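Clinstead, Bench 2: A Gallery of Small Things Being Picked Up

Welcome to the picture page for the Clinstead bench, where two arms and a rotating cast of tired humans have been putting objects into other objects since April. The aim is to collect enough good examples that Wan, our learned controller, can one day do the same without anybody's hands on the leader handles. Wan is currently at the stage of a bright toddler who has been told about baskets but is not convinced.

People who visit the lab expect something cinematic. What they get is a person moving their wrists very slowly while muttering. Each go is called an episode, which makes it sound as if there might be a plot. An episode starts with both arms parked, ends with both arms parked, and has one task in between. If you sneeze in the middle, you mark it as bad and start over. The discard folder is a fairly complete record of hay fever season.

For the soft-object set we wanted 100 keepers per operator. The first 50 go quickly, while you still have opinions about your own technique. After that you stop having opinions and the data gets noticeably better, a fact I have chosen not to take personally. 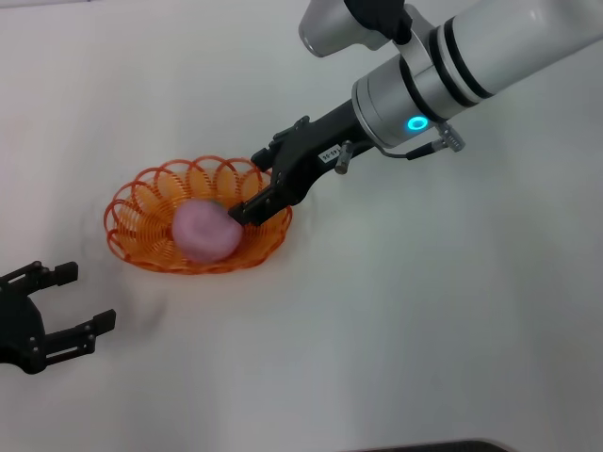
The rule sheet for this set is short and was written by someone who had just lost an argument. Start positions have to vary. The approach has to vary too, within reason, and "within reason" has been crossed out and put back more than once. Left to ourselves, we all come in from the same angle at the same speed every time, and Wan learns one lovely movement that works on precisely one spot on the table. We found this out with the previous set, when it performed a flawless grasp of nothing, a hand's width from the target, and then carried the nothing carefully to its destination.

Soft things are their own department. A wooden block tells you right away when you've got it wrong. A squashy thing lets you believe in yourself for a second or two and then leaves. Squeeze too little and it slides out; squeeze too much and it bulges and changes shape, and now you are teaching the model about an object that doesn't exist at rest. The handles give you very little feel for any of this, so you end up watching the surface for dents like somebody buying avocados.

Then there is the cloth. We put it down to cut the glare off the bench, and it does, but it also creeps. By the end of a session it has developed its own geography. One school of thought says to smooth it between episodes. The other says that wrinkles are free variety and the world is full of them. I belong to whichever school involves less standing up. The compromise is that we smooth it every 11 episodes, a number arrived at by no method I can defend.

The recordings go through Vitance, which lines up the joint readings with the video and throws out anything where the two disagree. It is strict. It once rejected an entire Wednesday over a clock setting, and it was right, and I sulked anyway. Whatever gets through goes to Culitetti for labeling, where each episode is given a plain sentence saying what was done. The sentences are supposed to be written the way a normal person would ask for the thing. Early ones included "execute transfer of item to receptacle," so we had a talk about what normal people are like.

More sets will go up on this page when they've been checked. Cups are next, with handles, which everyone is pretending to look forward to. After that come the lids, provided we can agree on what counts as closed.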